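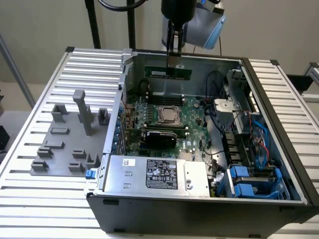

Home | Lists | Archive | Search | Log in

vultdale-hardware: Re: Re: gray plastic thing, where does it live?

Print this message | E-mail this message

From: Ulla Magnusson
To: vultdale-hardware

Gudrun Isaksson wrote:

> I have the Dell tower from the Björklund office open on the bench and
> the memory sitting next to it in its bag. Before I do anything I will
> regret: (1) does it matter which slots I use, (2) can I leave the
> processor alone, and (3) there is a gray plastic tray in my hand with
> posts and clips on it and I have no memory of where it came from. It
> is the size of a decent slice of toast. I have turned it every way
> round and each one looks equally wrong.
>
> Also, it beeped at me the last time I touched the memory. Is that a
> personal thing?
>
> Gudrun

Gudrun,

Taking these in the order in which they are likely to ruin your evening.

The beeping is the machine saying it doesn't like the memory. Nine times out of ten the stick isn't all the way down. These slots want more of a push than feels polite. Open the latches at both ends, look for the notch in the gold edge and match it to the key in the slot, then press on one end and then the other until the latches close by themselves. If you are closing the latches with your fingers, the stick is not in, and you are merely decorating.

Do it with the tower lying down on its side. I know you like to work with it standing up because it takes less bench. I used to as well, until I chased a screw through the bottom of a case with a chopstick for most of an afternoon.

Slots: yes, it matters. Fill them in matched pairs, and go by the numbers printed on the board or the diagram in the service manual. Don't go by which one is closest to you. On the one I'm working on, the memory bank is right up beside the processor and there's a great loop of black cable near it that wants to be in every photograph and under every thumb. Move the cable out of the way first. Write down where it was.

Check what you have before you push anything. The bag of sticks that came over from Brilska was labeled "all the same" by somebody with a generous view of sameness. I found 800 MHz parts in with slower ones. They'll often run together at the slower speed, but I would rather not have it come back to us as a mystery in December.

Leave the processor alone. It has its lid on, it's in its socket, it has asked nothing of you. If you have already lifted the heatsink off, and I notice you didn't say, then it needs cleaning and new paste before you power up. The tube is in the second drawer, under the drive screws. Please put the cap back on this time.

Now the tray.

I had the same piece out, or its cousin, and put it down on the ribbed aluminum so I could have a proper look at it. Compare with yours: 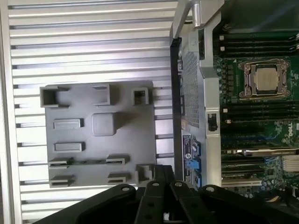 Gray tray laid flat, square boss in the middle, slotted clips toward the bottom. Motherboard side of the Dell at right.

If yours has the hollow square posts along one edge and the little slotted clips in twos, we're talking about the same part. I can't tell you with a straight face that I know what it's called. The manual has a page of plastic parts drawn at an angle no human eye has ever enjoyed, and I'd start there. My one firm rule is not to force it. If a post doesn't meet something that plainly wants a post, take it out and turn it. The clips are old and they snap with a sound you'll remember.

Until we've settled it, put it in a bag with the machine's number on it and tape the bag to the case. Do not put it in the Arneo box. The Arneo box currently holds 148 assorted bits of plastic according to the lid, which I wrote on myself in a bad week, and I don't believe one of them has ever come out again.

For the boot test, put in one pair only, see that it counts up right in setup, and then add the rest. Slower, yes. But if you fit everything at once and it beeps, you get to take everything out again, and I know what you're like by then.

We have 18 of these to get through, and 8 are done if you count the one with no front. I count it. I'm in from four o'clock tomorrow if you want another pair of eyes on the tray, and I'd like my small flashlight back, the one that was not a gift.

Ulla

PS. The blue drive carriers come out if you squeeze the handles. Please tell whoever has been using pliers.

Previous message | Next message | Thread index

This archive uses cookies to remember your login and display settings. Accept | Settings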